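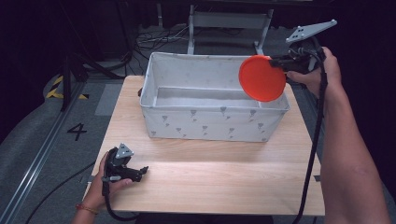

The Korkik pair had won the first morning, and everyone at Zativora agreed it was a fair contest, except the woman whose hands were in it. She had favoured the Maruyama pair from the start. They were heavier and they squeaked, and she had a weakness for things that complained openly.

The task was simple enough to be insulting. Pick up a disc, put it in the box, do it again. Each pair of grippers got 49 goes, and after every go she filled in a form with three columns: comfort, control and remarks. By lunch her remarks had shrunk to "fine". By three o'clock they had shrunk to "f".

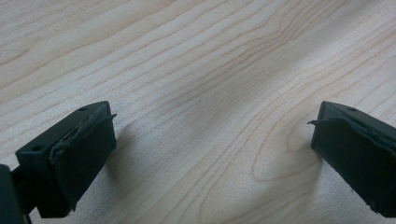
"What do you make of the pads?" asked the man from Indosham, who was paying for all this and had come to watch his money being spent.

"They've got character," she said.

He wrote that down. He was a man who wrote everything down - he had once, in her hearing, made a note of the soup.

She closed the jaws and opened them again. The Korkik grippers moved sweetly, she had to admit. You thought about closing them and they were closed. The Maruyama ones needed persuading, like a drawer in a rented flat, but once they had hold of a disc they meant it.

"So a torn pad," said the man, turning a page, "would be comfort or control?"

"Remarks."

"There's not much room in remarks."

"No," she said. "I've been keeping it short."
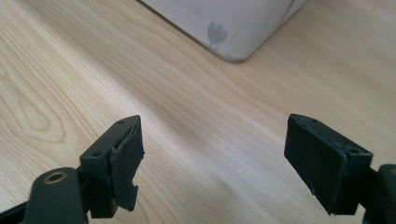
He bent down until his nose was level with the tabletop and stayed there long enough for her to wonder about his knees. Then he asked if he might have a go himself, just the one, off the record.

He dropped the first disc on his shoe. He dropped the second into his own coffee. The third went into the box, and he stood back from the table with the face of a man who has docked a ship.

"Which pair were those?" he said.

"Maruyama."

He reached for his pen and wrote for quite a while, and when he had gone to find a cloth she leaned over and read it. It said "f".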